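Mutska living room tests: gallery

Mutska is our planner for a single arm in cluttered rooms. It takes in a scene, builds a collision model, and decides how to get the gripper somewhere useful without wearing the furniture. Yabsira Bogale wrote the planner. Mbali Le Roux wrote the part that tells the planner it is wrong, and the two of them still share a desk.

All of this is simulation. Sofas are cheap there, and so is dynamite. The gallery was put together on 3 Jun 2025, after a batch of 50 randomized layouts on the Reltia scene set.

Book, dynamite and cylinder on the sofa, with the gripper off by a small red box:
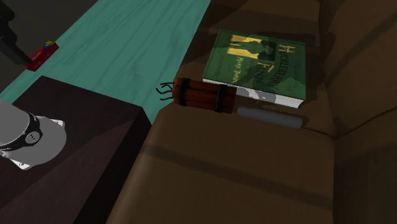 Shadows were the long argument of the spring. Our segmentation kept treating a hard shadow edge as an object edge, so the planner would receive a perfectly confident outline of half a cushion and route politely around it. Mbali's fix compares the mask with depth before anything becomes an obstacle. It added 17 milliseconds per update, which Yabsira has mentioned in every meeting — including one on travel expenses.

Mark Twain again, from the other side of the seat. The gripper is empty and hanging over the far cushion:

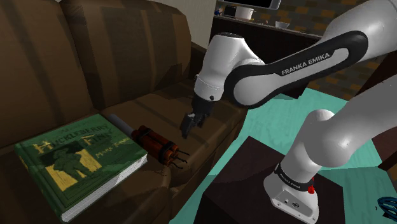
Why replan during a motion when the first path was already collision-free?

The first path is only as good as the scene model it was built on. A fresh view can shift an obstacle by a couple of centimeters, and the clearance margin in Mutska is set to 2. We check the remaining path against every update and replan only if a segment fails. Most updates change nothing, and the arm carries on.

Settings for the batch are in the Mutska repository, under the September branch. Yes, we know what month it is.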